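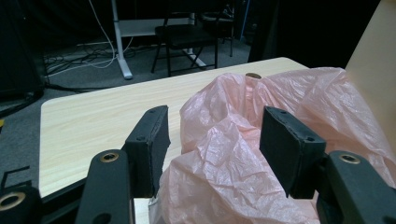

How to record handheld gripper demonstrations for thin plastic bags

Reading time: 5 minutes

These steps cover recording demonstrations of bag handling with a handheld two-finger gripper and turning them into training data for an imitation policy. We worked them out in August while comparing two ways of segmenting the recordings, in a project we call Pullmont. They assume you already have a calibrated gripper, a wrist camera that sees both fingers, and a training pipeline that accepts finger width and pose.

Thin film is a hard case for this method. It changes shape when touched, it hides its own edges, and a policy trained on boxes or cups tends to close on the wrong part of it. Most of the gain in our tests came from how the demonstrations were recorded and cut. The network stayed the same throughout.

1. Set up the table

Use a table with room to walk along at least two sides. Clear a space about three times the width of the bag. Leave the rest of the room alone. Chairs, cables and curtains in the background gave us no trouble, and recordings made against a plain backdrop transferred worse when we moved to a second room.

Check that the overhead light does not reflect straight off the film into the camera. If the highlights wash out the creases, lower the exposure before you move the lamp.

2. Reset the bag the same way each time

Pick the bag up by the bottom, shake it once, and let it fall from elbow height. Do not arrange it afterward. If it lands completely flat with the mouth shut, keep it. Those starts belong in the set too, and we had too few of them at first.

Replace the bag when it tears or when the film goes limp. We swapped bags after every 31 demonstrations.

3. Check the gripper before you start

Open the fingers all the way, close them on nothing, and compare the logged width with zero. Repeat this at the start of every batch. Wipe the pads with a dry cloth. Dust on the pads lets the film slide, and the recorded width will not show it.

4. Approach with the fingers open

Bring the fingers down on either side of a raised fold, with the pads wide apart, and stop just above the film. Hold still for a moment. The pause gives the segmentation step a clear place to cut, and it gives the policy several frames in which the fold is visible between the pads.

Keep your other hand away. If you steady the bag with it even once, discard the take.

5. Close, lift, and wait

Close at a steady speed until the pads meet, then lift straight up. Wait again at the top. If the film slips out, lower the gripper and try a second time in the same recording. Do not restart. Recordings that contain a failed grasp and a recovery were the most useful ones we had.

6. Cut the recordings by phase

Run Cilon, our segmentation script, on the batch. It looks for low hand speed and a change in finger width, and marks the approach, the grasp and the lift. Look over the cuts by hand. The usual error is a grasp marked too early when the operator's hand drifts during the pause.

Store the retries as separate segments with their own labels. In our earlier format, Imhof, the retries were merged into the lift, and the policy learned to hover.

7. Train and test

Train once on whole recordings and once on the phase segments, using the same recordings for both. Test each policy from 12 fresh bag drops. A trial counts as a success if the film stays between the fingers for the full wait at the top.

Our policy trained on whole recordings succeeded in 9 of the 12 trials, and the phase-segmented one in 10. That is too small a difference to claim much. What did change clearly was the behavior after a miss: the segmented policy went back down and tried again, while the other one usually kept lifting with nothing in the fingers. We would log recoveries separately if we ran it again.

Comments

Does the pause in step 4 make the robot slow when you run the policy? Ours stops dead above the object for a second or more.

Reply: Yes, it copies the pause. We trim the still frames down to a few after cutting. Do it after, or the script loses its marker.

We use Prolinska pads and had the sliding problem in step 3 even when they were clean. A slower close helped a bit.

Did you try bags with something inside? Empty ones are fine for us now but a half-full one swings and the wait at the top never settles.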